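Gradance Publishes Folding Station Layout and Work Method for Small Linen Rooms

LANGAT, November — Gradance today released the second edition of its folding station specification, a technical document for linen rooms in guesthouses, clinics and residential buildings where clean textiles are folded in small batches. The specification, issued under the name Fosimar, covers the work surface, the placement of finished and unfinished goods, and the order of handling for light flat items. It replaces the first edition in full.

The first edition dealt mainly with storage shelving. Users asked for more detail on the folding surface itself, in particular on how much of it should be kept clear and where the finished stack should stand. The second edition gives most of its 155 pages to those two subjects. Shelving has been moved to an annex.

Work surface

Fosimar calls for a rectangular surface in a single light color, with no seams or raised trim across the folding area. Walls on three sides are recommended where the station shares a room with other work. The side facing the folder stays open. Pale matte walls are preferred, as strong color on an adjacent wall tints white goods and makes marks harder to find during inspection.

The rear corners are assigned fixed uses. One holds the finished stack, and the other holds the basket. The center and the front edge are reserved for the item being folded and are to be kept free of anything else, including labels, pens and spray bottles. The specification does not state which corner should be used for which purpose. That choice is left to the site and should be the same at every station in the room.

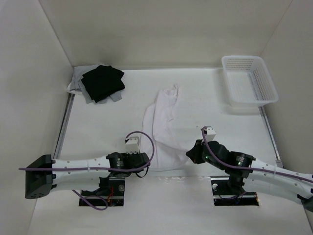
Baskets should be rigid, with perforated sides and base and a smooth rim that does not catch on knit or loosely woven fabric. The rated capacity in the Fosimar tables is 2 kg of dry textiles per basket. Wicker and wire baskets are not covered by the specification. A basket may be set at a slight angle to the surface edge, provided that it does not enter the center area.

Handling sequence

The sequence for light flat goods begins with opening the item. Cloths taken from a basket or dryer tend to arrive bunched at one end, with long folds running through the fabric, and these have to be released before any edge is aligned. The method sets out the following steps.

1. Lay the item in the center area with its longer direction running front to back.
2. Locate the two near corners and hold one in each hand.
3. Spread the item until the near edge is free of twists.
4. Open any rolled or doubled band along the far side.
5. Smooth from the center outward.
6. Make the first fold only when all four corners can be seen.

Step 4 is new. In the first edition the far edge was not mentioned, and a band left rolled at that side was carried through into the finished fold as a ridge. The revised text treats a rolled far edge as a reason to stop and reopen the item.

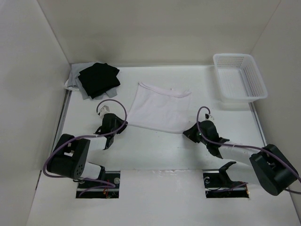 White cloth held at both near corners, with a folded or rolled band along the far side. Folded fabric and an empty basket stand in the rear corners.

White goods on white surfaces

The specification includes a section on contrast. A white cloth on a white surface is easy to inspect for specks and lint but its outline can be difficult to follow, particularly along an edge that lies flat. Sites that fold white goods for most of a shift may use a light gray surface instead. Dark surfaces are excluded — lint transfer from the surface cannot be seen until the item is on the stack.

Stacking order is also addressed. Dark and light items may share a stack at the station, and items are to be separated by color when the stack is moved to the shelf. Stacks should remain inside the surface boundary on all sides. Corners of fabric that extend past the edge are to be tucked in before the next item is added.

"Most of the questions we received were about the first few seconds of handling," said Shiyu Kang, technical editor of the specification at Gradance. "The folds themselves are well understood. The text on opening and squaring the cloth was too short, and it has been rewritten."

Ximeng Fang, who prepared the surface and basket tables, said the corner layout was written for rooms with limited depth. "Keeping both items at the back leaves the full front edge open. We recommend marking the two positions during setup and removing the marks once the layout is settled."

Availability

Fosimar second edition is available in print and as a file for on-site printing. The first print run is 225 copies, of which 200 are set aside for holders of the first edition. Distribution is handled by Prarnus. Holders of the first edition should withdraw their copies from use, except for the shelving tables, which remain valid and are reprinted without change in the annex.

Media and technical inquiries: Gradance, Specifications Desk, Langat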